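Gripper build, second round

5 August 2021

I finished the second pair of hand-held grippers in July, at the shared workshop in Brundstead. The first pair was too heavy and the jaws drifted out of line after a day of use. I kept the general layout and changed the linkage.

The frames are black printed parts. Each pair took 53 hours of print time, and I threw out one full set of arms when the pivot holes came out tight. Drilling them worked, but the screws wobbled afterward, so I reprinted with the holes opened up in the model - slower, but the fit is better.
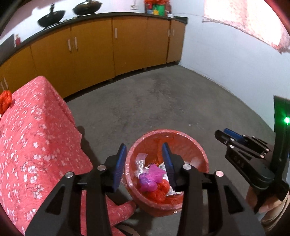 The finger pads gave me the most trouble. My first batch came from a mold I made with Menar resin, and they were too stiff to hold anything thin. The current ones are softer and have more texture. I ordered the material from Rusnák, 700 grams, and used less than half of it on both pairs. Each gripper now weighs 105 grams less than the old version. My wrists noticed.

For testing I wanted things that change shape when you grab them, so it's mostly bags and cloth. Blocks are easy and don't tell me much about the pads. My target is 200 pickups per pad before I check for wear. I log drops in a notebook.

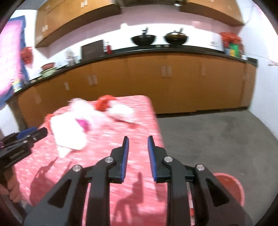

The linkage is the part I'd redo first. I got the geometry from an old Dreltaretti drawing and changed the arm lengths until the tips stayed close to parallel. The triangular cutouts in the frame save a little weight, and the round silver screws at the pivots are plain hardware store stock. I put a drop of thread locker on each one - the old pair kept backing out. A folded cloth on a table is still a harder pickup than a crumpled one, and I don't have a fix for that yet.

Next I'm going to shorten the handle and move the trigger forward a bit. I'll post the files once the holes are right on a second printer.

3 comments
Share this post

Get new posts by email. You can unsubscribe at any time.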